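**Re: [oslow-readers] Matheson on the ceasefire line**

Liesbeth Visser wrote:

> I've now read the Matheson paper twice and I still think it is the best thing written on the ceasefire this year. The government held its nerve, the border has been quiet since April, and the foreign ministry deserves some credit for once. What exactly are its critics waiting for?

Liesbeth,

A second reading is more than I managed. I gave up on page 141, where the author thanks the ministry for its frankness.

My trouble is with the word "quiet". A border can be quiet when two armies have agreed to stop, and it can be quiet when one of them has gone home to buy more shells. Matheson takes the first for granted and spends 20 pages congratulating the minister on it. The monitoring mission gets a footnote.
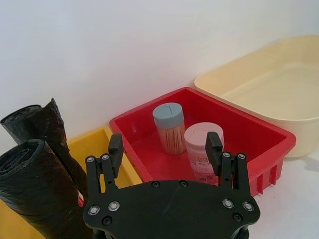

The mission was promised 100 observers and a free run of the valley road. It has neither, and the ministry's line is that the deployment is "proceeding", a word I last heard used of my kitchen extension. Meanwhile the neighbours have signed their own transit deal, without us in the room, and we sent a warm letter.

You ask what the critics want. I'd settle for a published text of the side agreement, and a minister who can say who polices it after the winter – preferably the same answer to both houses.

I'll grant you the prisoner exchange. That was well handled, and I was wrong about it on this list, at length (message 1243 in the archive, for those who enjoy that sort of thing).

Has anyone got the annexes? My copy stops at B.

Adwoa

--
Adwoa Sulemana
oslow-readers: please trim your quotes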